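How I Split a Metal Bin With a Removable Divider (No Drilling, No Welding)

I have a soft spot for big old sheet-metal bins. They're tough, they hold anything, and when you get one secondhand it usually already has all its scrapes so you don't have to feel bad about adding more. The trouble is that everything ends up in one giant pile. I wanted a skinny section at the back for the long stuff and a big section up front for everything else, and I wanted to be able to change my mind later. So: a panel and two spring clamps!

My friend Liudmyla Hordiienko did hers with rivets and it looks terrific, but she has moved it twice now and has a row of leftover holes to show for it. Clamps take me two minutes.

What you'll need

A metal bin, open at the top, with rims you can get a clamp onto
A flat panel for the divider (mine is scrap metal that was already partly coated white)
Two spring clamps with a decent grip
Tape measure, marker, cardboard, scissors
A file or some sandpaper
Work gloves, please, cut sheet metal is nasty

Step 1: Empty it and look it over

Tip everything out and give the inside a wipe. Run a gloved hand along the rims and file down anything that catches. If there's a hole in the floor, decide now if it bothers you. For big parts, who cares. For tiny screws, put a piece of tape over it from underneath, or you'll be finding them on the garage floor until November.

Step 2: Make a cardboard template

I skipped this the first time and wasted a perfectly good piece of metal. If your bin has sloping walls like mine, the panel has to be narrower at the bottom than at the top, and you won't get that right by measuring across the rim and hoping. Cut a piece of cardboard a bit too big, drop it in where you want the divider, and trim the sides a little at a time until it sits down on the floor without bowing. Write FRONT on one side. (Ask me how I know.)

Step 3: Cut the panel

Trace the template and cut. Stay on the outside of the line, it's so much easier to take a bit off than to wish it back on. Then file all the edges, and round the bottom corners slightly so they don't dig into the walls when you slide the thing in and out.

Don't fuss over the finish. The coating on my panel has a ragged, scratched lower edge with bare gray metal below it, and I left it exactly like that. Dezső Lakatos down the street offered me half a can of paint and I may take him up on it someday, but a divider gets banged around all day long and it'll only scratch again.

Step 4: Clamp both ends

Lower the panel in, push it to where you want it, and put a clamp on each side, one on the left rim and one on the right, so each one is holding an end of the divider. I leave the handles pointing up so I can grab them easily. Now push on the middle of the panel with your palm. A little flex is fine. If the ends slide, move the clamps so the jaws get a deeper bite, and try again. 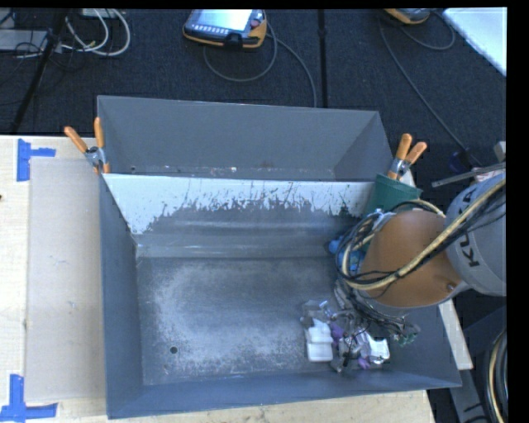

Step 5: Load it and adjust

Put the heavy things in the front first, low down, and don't pile them all against the panel. A spring clamp is strong but it isn't a bolt, and a big load leaning one way will walk the divider backward on you. If you've got something really heavy, lay it flat on the floor of the bin.

Live with it for some 3 weeks before you decide on the final spot. I started with the panel nearly in the middle, hated it, and kept nudging it back until the rear section was narrow and the front was much larger. For me that's the right split. Yours might be different, and moving it just means squeezing two clamps.

A couple of extra notes

If the panel rattles, wedge a strip of folded cardboard between the edge and the wall. Felt works too, but it picks up every metal shaving in the county.

Check the clamps now and then, especially cheap ones. Mine still grip fine, though I keep a spare pair in the drawer.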